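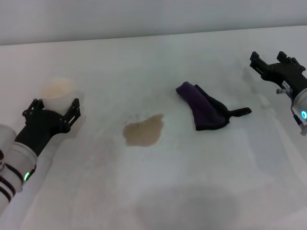
Spill cleanup, teleoperated, second batch

The wiping task is now at 85 usable demonstrations. The target was 100, and I expect to reach it in November if the leader arms hold up.

The task definition has not changed. The left arm picks up the cup and moves it clear. The right arm takes the cloth, wipes the puddle and puts the cloth down. An episode ends when both grippers are open and away from the table.

What has changed is the order in which I do things. In the first batch I moved both arms at once whenever I could, which saved time and produced bad data. My attention was on one gripper and the other drifted. The policy trained on that batch learned the drift quite faithfully. In the second batch one arm holds still while the other works, and the episodes are longer and much cleaner.

Notes from the session:

Liquid. Coffee with milk shows up well enough against a white table. Plain water did not, and I dropped those episodes. Puddle size and outline vary from one episode to the next, and I leave them that way on purpose.

Cloth. A folded cloth gives the fingers an edge to close on. Laid flat, it took me several attempts per grasp, and the failed attempts end up in the recording unless I trim them. I vary the angle between episodes but keep the fold.

Cup. Approach low, with the fingers wide, and close slowly. There is no force feedback on my side, so I judge contact from the video alone. I discarded 17 episodes for tipped cups.

Wiping pressure. Still the weak point. Position control with a fixed table height works until the cloth bunches up, and then the wrist pushes harder than it should. I lowered the stiffness on the right arm by 2 steps in the Pingate config and the strokes look smoother. I have not measured it.

Next I will retrain from scratch on the second batch only and compare it with the mixed set. Config files are in the usual folder.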